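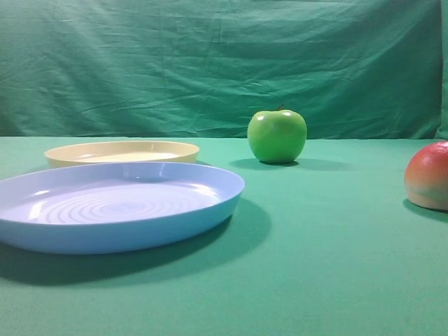 Figure 2. Start layout for the plate task.

4.2 House rules for resets
I used to think a reset was the boring part of a trial, and I let people wing it. Bad idea! Our rule now is that every start layout gets written down before the arm moves, so for Figure 2 the sheet says blue plate in front, cream plate behind it, green apple off to the right. Vaughan Rakena and I ran 40 trials that way in February (he reset, I scored), and we threw out 6 where the sheet and the table disagreed.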